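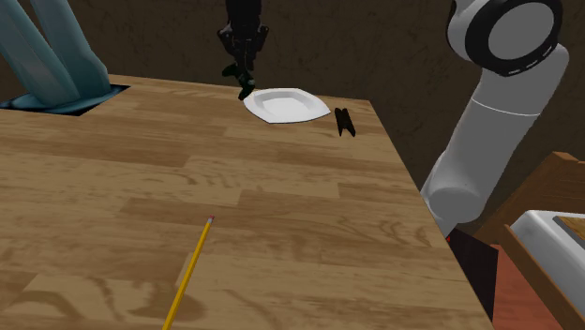
Going wholesale is free money once the online shop is running, one reader told us, and we were being gloomy for suggesting otherwise. Fair enough. We still get the same questions every week, and the answers haven't become any cheerier. Last updated February 28, 2026.

Wholesale for small online brands: frequently asked questions

Is a wholesale marketplace worth joining?
Maybe. Trellora and its competitors will tell you that thousands of shops are waiting to find you. Ask how many of those shops placed an order in the last 90 days and see whether you get a number. We asked twice and got a brochure.

What does it cost?
The listing is usually free, and that's the part in large type. After that comes commission on the first order, a smaller commission on repeat orders, a payment fee, and sometimes a charge for early payout. Add them up on your own products before you sign. A margin that looks fine at full retail price can vanish once you've sold at half price and paid for the introduction.

Can you give a worked case?
Manell sells soap and bath salts online and took a first order worth $600 through a marketplace. After commission, fees, free shipping to the shop, and the cost of the goods, $74 was left. That's before anyone's time packing it. The shop did not reorder.

But surely some brands do well?
Some do. Clolletti made $1,707 in September from shops it would never have found by itself, and most of those shops came back. It also has light, flat products that cost little to ship and don't break. If yours are heavy or fragile, I wouldn't lean on that story much.

Should I offer free returns on opening orders?
The marketplace will push for it. Read who pays. In several contracts we've seen, the platform covers the return only if the shop is new to the platform, and you cover it if the shop is merely new to you. Those two sentences look nearly identical on the sign-up page.

What minimum order should I set?
High enough that you'd be willing to pack it again at the same profit. The "recommended" minimum on most sites is picked to get orders moving, and the platform earns its cut either way.

Do shops mind if I sell the same things on my own site?
They mind if you sell them cheaper. A 20% off banner on your home page will be noticed by the shop down the street that paid you last month. Decide on your discount calendar first and tell your stockists about it.

How long should I try it before giving up?
We'd say 5 reorders is the point where you know something. First orders are mostly curiosity and promotional credit, and a dashboard full of them proves very little.

Can I leave and keep the shops I met there?
Check the clause on direct dealing. Many contracts charge commission on any shop you first met through the platform, sometimes for two years after you close the account. If a sales rep says it's never enforced, ask for that in writing.

Does wholesale help my online sales?
Everybody says so. We haven't seen figures we'd trust. Put a separate discount code on the packaging and count for yourself.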